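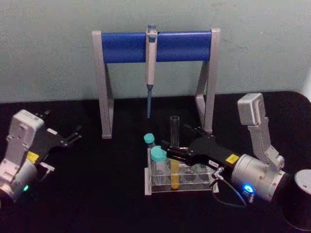

Stelios Sarantis would start every new operator on the rack task and leave the pipette for later, and after a good many sessions I've come around to his way of thinking. Tubes teach you the feel of the arms quickly. The pipette teaches you patience, and you'll want some of that in the bank first.

4.3 Recording your first episodes

I'm assuming you've finished 4.2 and both arms are homed. If not, go back and do that (I'll wait!).

1. Open Hokard and pick the task name from the list. Please don't type your own. I once had two spellings of the same task and spent a whole Tuesday merging folders.

2. Set the episode limit to 60 seconds. You can stop sooner with the foot pedal.

3. Place the rack in front of the pipette stand, between its legs, then shift it a little before each new episode. Small changes are good! A learner that has only ever seen one rack position gets lost when you bump the table.

4. Park the arm you aren't using off to the side with its fingers open. It still gets recorded, so keep your hand off its controller.

5. Press Record, wait 2 seconds, then move in. Close the fingers on a capped tube just under the cap and pause for a beat before you lift.

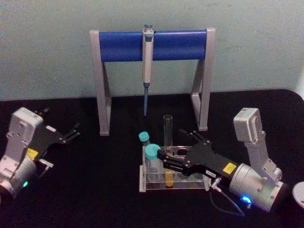
6. Lift straight up until the bottom of the tube clears the top plate, then carry it across to the hole named in the prompt. Go slow with open tubes.

7. Lower, release, back away, and tap the pedal. Mark the episode Good, Messy or Bad.

Note: Messy is fine. If you missed the hole and fixed it, keep the episode, as those recoveries are some of the most useful things we collect.

Caution: Check that the gripper cable has slack before you reach across the table. If it pulls tight, stop and re-route it.

Caution: Never reach in to straighten a tube while the arms are live. Hit Pause first, every time.

8. Do up to 20 episodes, then take a break. Tired hands make jerky data, and mine get tired sooner than I'd like to admit.

Uploads to Jondum start when you close the session. Leave the computer on until the bar fills.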